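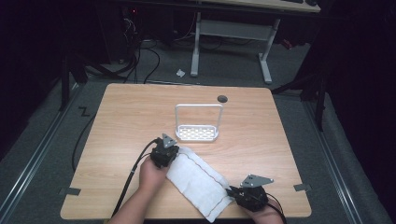 A white towel, folded, on the square table.

Thursday, and still January, which seems to have been going on since the autumn. I meant to write last night but fell asleep over the seed catalogue with my glasses on, and woke at four with the print of them down one side of my nose.

The great business of the week has been Mum's airing cupboard. I have put it off ever since she moved in with us, and the door had reached the point where you had to lean on it with a hip and turn the catch quickly. So yesterday after breakfast I took everything out and laid it on the landing in piles, and then of course I couldn't get to the bathroom, and had to step over the pillowcases like a heron.

What a lot of linen one small woman can own! There were tablecloths for a table that was sold when we left Bunting Road, and a christening shawl wrapped in tissue gone the colour of weak tea. Right at the back, under the spare eiderdown, I found the laundry book from 1981, when she was doing the sheets for the guest house. Every page ruled in pencil, so many single, so many double, so many bath and hand, and at the foot of the last page in her best writing, "471 pieces, and two lost at Linau." I took it in to her with her tea and asked who or what Linau was, and she said it was the hotel up the hill who shared the van, and they were thieves, the lot of them. She was quite pink about it. Two bath towels, all this time, and she could have told me the colour of the border.

We had a lovely hour after that. She sat in the blue chair with the blanket over her knees and I brought the piles in to her one at a time, and she said keep or go. She is much harder than I am. I would have kept the lot. She let the candlewick bedspread go without a blink (I have hidden it in my wardrobe, I couldn't bear it) and then would not be parted from a tea towel with a hole in it you could put a fist through. She showed me again how she likes a towel done, in thirds the long way and then over, with the fold to the front of the shelf. I have been doing it in halves all my life and she has never once said so until now.

Aisling Ó Riain came by at half past three with a jar of her marmalade and stayed until it was dark. She took 16 pillowcases for the church hall and a bolster that I don't think anybody will want, but she is kind and said it was just the thing. She thinks the shawl ought to be washed by hand in cool water and dried flat. I am frightened of it and shall ask my sister first.

Rain all today. I walked down for bread and the paper and got a soaking on the way back, and the boiler is making its noise again, so I've rung and they will come when they can. Leek soup for supper, a bit thin. Mum had two helpings and asked whether the cupboard door shuts now. It does, with one finger. I went up and did it three times before bed, just for the pleasure of the click.

Must remember: stamps, lamp oil, ring Margaret about the shawl.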